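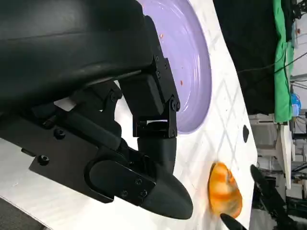

Will the plating arms take work away from the people on the Bustgate line?

Nobody on the line has lost hours, and under the agreement we signed with you none will during the grant period. What has changed is what people do with those hours, and most of this report is about that.

Progress report to the Sandhu Fund, 6/21/24
Bustgate workplace automation grant, second period
Prepared by Hélène Dhillon

First of all, thank you for your patience with this one. You asked last time for less about the equipment and more about the people working next to it, and I have tried to keep to that, though I'm afraid a certain amount of equipment creeps in anyway.

Where we are with the practice table

The two arms are still on the practice table and have not gone near the live tray line. The job they are learning sounds very small when you write it down: pick up a round item, set it on a plate, leave the cup and the other dishes where they are. Our line staff do it without looking. For the arms it has been a long spring of small corrections, mostly to do with how hard to squeeze. Over this period we logged 3702 practice picks, and 1057 of those needed a person to step in, whether to straighten a plate or to stop the arm and start over. That is more stepping in than we had hoped for by now, and I would sooner you heard it from me than found it in the appendix.

The soft striped orange pieces, shaped like little pumpkins, have been the most useful practice items by far. They are squat and ribbed, and the fingers have to settle on them properly before lifting. A good deal of our talk at the shift change is about where on the ribs the grip ought to land.

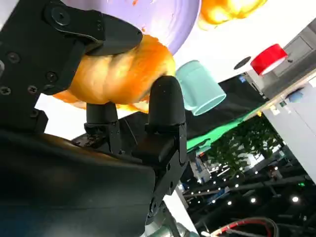

What it has meant for the staff

Six people from the line have now been trained to run the practice table, and they take turns at it in two-hour blocks. Aaliyah Cloutier, our shift lead, draws up the rota, and she was firm from the start that it should be open to anyone who wanted a turn - not only the people who are good with computers. I think she was right. Some of our best corrections have come from people with years of tray work behind them, who can see a plate is going to tip well before it does.

There have been grumbles too, and you should have those as well. The blocks at the table leave the line a person short at busy times, and the first rota did not allow for it. We have moved the blocks to the quieter part of the afternoon. Pay was the other sore point. People running the table now get the higher technical rate for those hours, paid from the training part of your grant.

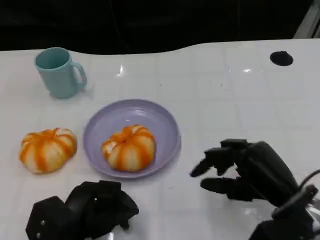 What comes next

Pradov, who supply the arms, will be back in September to go through the grip settings with Aaliyah's group. After that we would like to try one arm at the Dulleck site, on cold trays only and with a trained person beside it the whole time. We won't set a date until the stepping-in figure comes down, and the line staff will have a say in when it has come down far enough.

Spending is on plan apart from the technical rate, which ran a little over. The full sheet is attached, and I'm happy to go through it by phone with whoever is looking after our file these days.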